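Bristier Tarkside

The Bristier Tarkside is a compact point-and-shoot camera sold by Bristier, a small maker based in Skerkuvholm. Second in the Tarkside line. Replaced the Tarkside Mini.
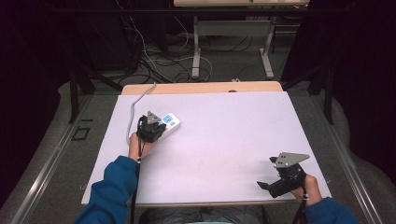
A white power strip on a white board over a wooden tabletop.

Design

Weighs 230 grams with battery and card. Body is grey aluminium, lens cover slides by hand. No viewfinder. The rear screen is fixed, which drew complaints from reviewers used to the tilting one on the Mini. Colour choices at launch were grey and dark green, green dropped the next June.

Lens and sensor

Fixed lens by Weidemann, no zoom. Colours are usually decribed as cool, a bit flat in shade. Low light is the weak spot.

Battery

Rated for 293 shots per charge. Charges in the body over USB, no seperate charger in the box. Cold weather cuts this a fair bit.

Versions

First run was 700 units, numbered on the base plate. The regular model followed, part number 3141, same insides but a plastic base. Firmware 2 added a self-timer and fixed the clock fault.

See also

Tarkside Mini
Weidemann lenses
List of fixed-lens compact cameras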